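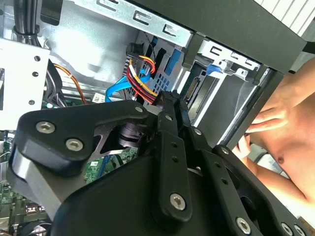
Gripper in the open side of the desktop case, close to the drive bay and the blue SATA cable.

Jekodgate, progress report for February
To: Margaux Barbier, Zemano
From: Deepika Nadar

Hi Margaux,

You asked for something shorter than last time, so I'll skip the background and get right to the computers. We're finally inside them! The practice boxes with foam blocks are back on the shelf, and all the teaching now happens on real desktop cases, with real cables in the way.

Quick reminder of the plan you signed off on: 300 usable demonstrations spread over 4 jobs (pull the data cable, free the power connector, release the drive, lift the drive out). We do the showing, the arm copies, and by the end of the grant it should manage an old office tower it hasn't met before. Data cable first, as agreed. We've kept 23 so far. I know that looks skinny next to 300, but most of the month went into learning how to give a good demonstration at all, and I'd much prefer to throw out the clumsy ones now than train on them and wonder later.

Fabrice and Bijan have very different styles, by the way. Fabrice likes to take hold of the arm and walk it through the move by hand. Bijan drives it from the remote and hardly touches it. Hand guiding is quicker to pick up, but you end up leaning on the arm near the end of a pull and the force readings go all over the place. The remote is slower and much cleaner. For now I'm letting them both carry on, and Noémie tags every recording with the method so we can split the two sets when we train.
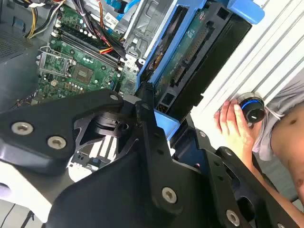 Over the motherboard, with the empty CPU socket on the left and the blue drive cage on the right.

The bigger headache is getting in and out. Those finger plates are wide, and a drive cage leaves you very little room once there's a bundle of wires next to it. We've changed the approach angle 2 times. Coming in tilted works best so far (this was Bijan's idea and he'd like you to know it), though it does mean the wrist has to turn before it can back out again. Forget the turn and you drag half the cables along with you. I've done it myself, more than once.

Cables are also the reason I want more variety in the recordings. Once a flat data cable has been bent, it doesn't go back the way it was, so every run starts a little differently. Good for training, annoying for us! Noémie has written a short reset routine, taped it up by the bench, and we mostly follow it.
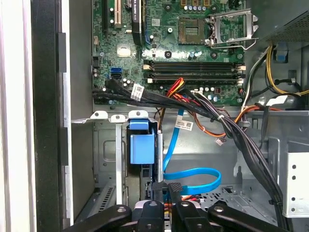

Fingertips up against the drive bay, right where the blue data cable curves back.

Money: we're under on parts and a bit over on hours. The fingertip pads from Bodin came in cheaper than quoted, and I'd like to move the difference into Fabrice's time if that's okay with you. The Zukorel software license is paid up and doesn't need anything from you.

Next up is the power connector. It has a stiffer grip and a bulkier plug, so I expect a slow start there. Could you let me know about moving the hours before we begin? An email is fine.

Deepika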